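Home | Patterns | Interviews | Shop | About

Raymonde Doucette on the coat that took two winters

14 comments | 3 shares

Caught Raymonde Doucette between classes at Vesangate, the sewing studio she runs upstairs from the bakery. Tea, no chairs, lots of pins. She was hemming while we talked.

The new pattern is the Pelent, a boxy lined coat. "I drafted it three times," she says. "First collar was awful. Second was worse, I wore it to the store anyway."
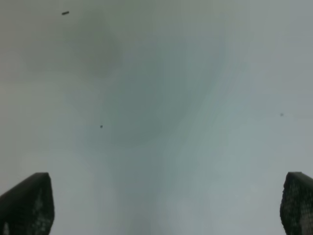
Lining is where she gets fussy. She wants a plain one, no slippery stuff for beginners, and she'll talk about color untill you stop her. Pale gray is her pick this year, the same soft gray that fills nearly the whole photo, with a dark wool outside. "Gray doesn't fight with anything. You open the coat and it's just calm." Her students mostly want florals. She lets them.

Testers were a mixed bunch. Haruto Fukuda made his in September, shortened the sleeves, wrote back pages of notes. "He found a notch I'd put on the wrong seam. I could of cried. Then I fixed it."

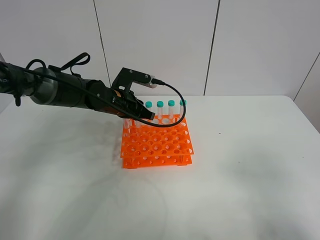
Can a beginner sew the Pelent?

If you've made a shirt with a collar, go for it, but sew the pockets on scrap fabric first.

Paper copies are coming too. Small run, up to 300, then she'll see. After that? "A skirt. Something with no lining at all."

Back to top | Contact | © Undel Sewing Blog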